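報道関係者各位

2026年10月4日
Arico(アリコ)

長期滞在の宿「Narnton」、お部屋で選ぶ果物と野菜のサービス「Brandtonトレー」を全室で開始します

Aricoは、運営する長期滞在の宿「Narnton(ナーントン)」におきまして、客室のなかで果物と野菜を選んでいただく新しいサービス「Brandtonトレー」を、本日より全33室で始めますので、お知らせいたします。

Narntonは、仕事や勉強のために一週間以上お泊まりになるお客様が多い宿です。共同の台所は一階にありますが、朝は混みますし、冷蔵庫の棚も広いとは言えません。お客様からは、果物を一つだけ食べたいのに店では袋で売っている、という相談を何度もいただきました。そこで当社は、市場で仕入れた果物と野菜を係の者がお部屋までお持ちし、お客様が必要なものだけをトレーに取る、という方法を考えました。

お部屋では、まずベッドの上にピンクの敷物を広げます。客室の机は小さいので、果物をぜんぶ見えるように並べるには、ベッドがいちばん広い場所になります。葉野菜は楕円の白い皿に、にんじんはオレンジ色の縁がある丸い皿にのせ、果物は敷物の上にそのまま置きます。お客様はよく見て、手に取って、その日に食べる分を緑色のトレーへ移します。

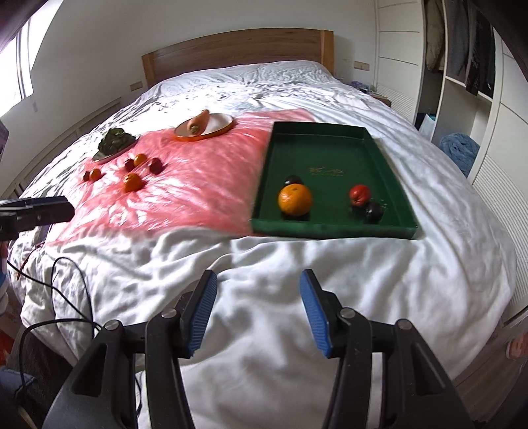 ティンクツァ・ホドロアガ(Tincuța Hodoroagă)さんからは、次のような感想が届いています。最初は、ベッドの上に食べ物を置くことに少し抵抗がありました。でも、敷物を一枚敷くだけで気持ちがずいぶん変わりますね。私は毎朝みかんを一つと、夜のスープに入れる野菜を少し選びました。国では祖母がこうして寝台の上に豆を広げて選んでいたので、懐かしくなりました。もし希望を言ってもよいなら、葉野菜はもう少し小さい束のほうがうれしいです。

このご希望を受けまして、葉野菜は半分の束でもお取りいただけるようにいたしました。

本年6月に始めた試験では、八つの客室にご協力をお願いし、合計で248回、果物と野菜をお届けしました。このうち108回で、お客様は野菜も一緒に選ばれました。当社は果物だけが選ばれると予想していましたので、大変参考になりました。にんじんを生のまま召し上がる方もいらっしゃり、現在は小さい皮むき器の貸し出しも行っております。

試験のあいだに変えたこともあります。はじめは全部の品物を一つの大きな籠に入れてお持ちしましたが、下になった果物が見えにくく、柔らかいものに傷がつくことがありました。いまは皿と敷物に分けて広げ、トレーは空のままお渡ししています。トレーには縁がありますので、丸い果物をのせて机まで運ぶときも落ちにくくなっています。 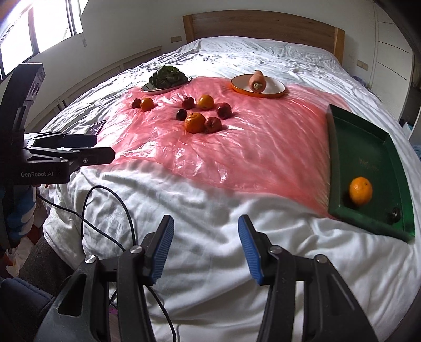
選んだあとの残りはどうなりますか、捨てるのでしたら心が痛みます、というご意見も、試験にご協力くださったお客様から頂戴しました。

お選びにならなかった品物は、係の者がお預かりして一階の台所に戻します。傷のないものはもう一度洗い、その日の夕方に、共同の台所で果物の煮物や野菜のスープにいたします。スープはご宿泊の方ならどなたでも召し上がれます。なお、一度トレーに移したものは、衛生のため、お戻しいただくことができません。迷われるときは、敷物の上に置いたままゆっくりお考えください。

敷物はお届けのたびに清潔なものと取り替えます。シーツが汚れた場合にも、お客様に洗濯の料金をお願いすることはありません。遠慮なくフロントまでお申し付けください。

品物の仕入れは、宿から歩いて行ける青果店「Mtshali(ムチャリ)」にお願いしています。季節によって内容が変わりますので、特定の果物をお約束することは難しいですが、柑橘、赤い果物、葉野菜、根の野菜をできるだけ毎回そろえるようにいたします。アレルギーのある方、苦手なものがある方は、ご予約のときにお知らせくだされば、初めからお部屋に入れないようにいたします。

サービスの概要
名称:Brandtonトレー
場所:Narnton 全33室
対象:連続して一週間以上ご宿泊のお客様
お届けの時間:午前7時から午前10時まで
お申し込み:前日の午後6時までにフロントへ
料金:お部屋へのお届けは宿泊料金に含まれます。果物と野菜は、トレーに移した分だけを青果店の店頭と同じ値段で、ご出発のときにまとめて精算いたします。

お皿とトレーは、お食事のあと、お部屋の扉の内側にある棚に置いてください。清掃の際に回収いたします。もう一日お使いになりたい場合は、棚に置かずに机の上に残していただければ、そのままにしておきます。

本件に関するお問い合わせ
Arico 広報係(Narnton フロント内)
取材およびご見学をご希望の方は、お届けの時間と重なることがありますので、前もってご連絡くださいますようお願い申し上げます。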